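Drildale firm says robots can learn shelf work from people in caps. Buyers want to see it.

By Corinne Marchetti

Wandisen, the Drildale company that sells picking software to small warehouses, says it has collected 2000 demonstrations of everyday handling jobs since April and will use them to train its first robot arm, called Kanon.

None of the demonstrations came from a robot. Workers carry a gripper by hand, wear a camera on the head, and do the job themselves: pick up a cup, turn it, set it down, start over. The recordings are then used to teach the arm to copy the motion. The company used to steer an arm by remote control for the same purpose and dropped that last year, saying it was too slow.

"An operator on the remote rig gave us 23 usable runs in a shift," said Trilok Gautam, who heads data collection. "With the hand-held unit the same person gives us 70."

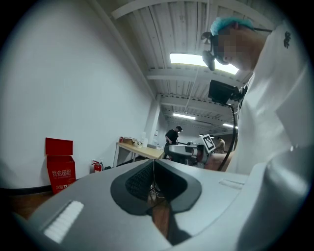
Those are Wandisen's own numbers, and the company did not say who decides that a run is usable. It also would not say how often Kanon finishes a task it has been shown. Gautam said testing was "at an early stage" and that results would be shared with customers first.

Bushra Zaidi, who runs a parts warehouse on the east side of Drildale and sat through the sales presentation, was not won over. She said the video she was shown had cuts in it.

"I asked for one take, start to finish, with my boxes," Zaidi said. "They told me maybe in the fall. I have people who can do this work today."

There is also the matter of the hand itself. A person holding a gripper can lean, shift their feet and feel when something starts to slip. An arm bolted to a bench has a fixed reach, and a recording made by someone who stepped sideways halfway through may ask for a move it can't make. Gautam said software filters out most of those runs. He did not say how many are lost.

Wandisen plans to place Kanon arms with seven customers for a paid trial. One of them, the packaging supplier Sengar, confirmed it had signed but said it could leave after the first month. Owner Sarita Sengar said she would keep her current crew on full hours during the trial.

Pricing has not been announced.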